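We use cookies to remember your reading preferences. Accept | Manage settings

4.2 Where the towel goes when it is no longer flat

The bathroom linens behaved worse than the bed linens, which surprised the bed linens' many critics. A fitted sheet is difficult in an honest way: it has elastic, it has no real corners, and everyone in the household has made peace with the lump it becomes. A towel is a rectangle. It has been a rectangle since the mill, and it has every advantage a textile could ask for. Yet of the 892 items logged in the Destholm households, towels made up the largest share of those entered as "put away, not folded," a category we had added late and expected to delete.

Part of the trouble is weave. Participants folded thin, flat-woven towels in much the same way as dishcloths, with a couple of quick turns and a slap. Textured towels were another matter. The raised loops catch on one another, so two layers that have been laid together slightly wrong tend to stay slightly wrong, and the person folding must either peel them apart or decide not to care. Our logs suggest that most people decide not to care by the second fold. The diary entries from the Firnau building are frank on this point. One reads, in full, "Gave up. It's a towel."

We coded each item by its state at the moment it was picked up from the pile, before any folding began. "Flat" and "draped" gave the coders little difficulty. "Bunched" took up most of two meetings. Junhao Cao argued for a single category covering anything without a visible plan. Shiyu Dong wanted to separate the bunched towel that still shows a usable edge from the one that does not, on the grounds that the edge is what people look for first. Dong's version was adopted, and the agreement between coders improved enough that Cao has stopped bringing it up.

The distinction matters because the hem is the folder's only landmark. On a printed sheet, the pattern tells you which way is up. On a plain towel, rows of loops run across the cloth and give some sense of direction, but once the fabric is rumpled the rows bend along with it and are about as helpful as a map that has been sat on. A hem line, even a short stretch of one, lets a person find a corner by following it. Where no hem showed, participants shook the towel out, sometimes more than once, and sometimes with a force that the coders noted in the margin.

A bunched item with a usable edge is shown in Figure 6.
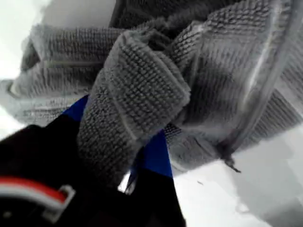 Figure 6. Gray towel, textured knit, coded "bunched, edge showing." A lighter hem line follows the right side of the folded flap; the rows of loops curve where the cloth bends.

Shiyu Dong objects, in a note on the draft we have been asked to keep, that the word "usable" flatters the towel. An edge can be perfectly visible and still lead nowhere, Dong writes, and anyone who has followed a hem into the middle of a heap and come out holding the washing label will know the feeling. We have kept the category and added the complaint to the coding guide, where it now takes up more room than the definition.

Towels with a usable edge were folded in 24 seconds at the median. We do not report a matching figure for the edgeless ones, as too many of them were never folded at all. They went onto the shelf in the shape in which they were found, or were rolled — a method that three participants defended as a style.

Shelf depth had less influence than we had predicted. The Grument apartments have deep linen closets and the Qin apartments have shallow ones, and both were full of the same soft boulders. A deep closet simply allows a second row of them. We return to the question of closet doors, and what they permit, in Section 5.

Related items
Pillowcases as Storage: A Small Survey
The Sock Problem, Revisited
Why the Good Towels Stay at the Back

© Destholm Household Textiles Study. Contact the authors | Back to top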